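Twelve weeks on a gripper: Roswitha Marti on the Grolport student project

Roswitha Marti teaches the automation elective at Grolport, a course with 12 students and one robot arm. Each group has to get the arm to pick up a printed part, carry it to a fixture and put it down within tolerance. The part changes every year. The task does not.

"People expect the programming to be the hard section," Marti said. "They have had a year of programming. They have not had a year of deciding where to hold something."

Groups draw their own part in the first month. The only rule on geometry is that it must have a feature the fingers can close on. Most choose a raised fin or rib along the centerline, as it gives two parallel faces and a clear axis. Marti allows this but asks for the reasoning in writing, with a sketch of the forces. A fin that is too thin will flex under the fingers, and one that is too short will slip out when the arm accelerates.

She does not hand out a gripping force. Groups start at the lowest setting, attempt 20 picks and log every result, including the ones where someone bumped the table. Then they go up one step and repeat. "By the third step they are bored, and by the fifth they have a curve," she said. "The curve is what I grade." 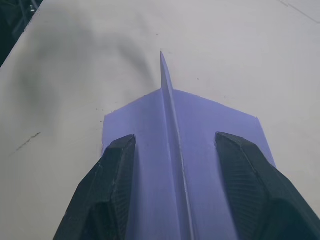

Approach height is the second variable, and in her view the one that causes the most lost time. The fingers have to come down on both sides of the fin with clearance and stop before they press on the plate. A group called Flikora spent 2 sessions on what they took for a vision fault. Their calibration was good. They had measured the part from the table and entered the number as if it had been measured from the plate.

"I saw it on the first afternoon," Marti said. "I let them have the second afternoon as well."

The fixture comes from a previous cohort, who named it Leinonen and left no drawings. It is slightly out of square. Marti has kept it in service, and the current students now measure it before they do anything else.

The course ends in August with a joint run against the team from Dondlow, under the same rules and with the parts swapped. Last year's best score at the swap was 28 placements without a fault. Marti would not predict this year's figure. She did say that two of the groups still name their log files "final" and that she has started deducting points for it.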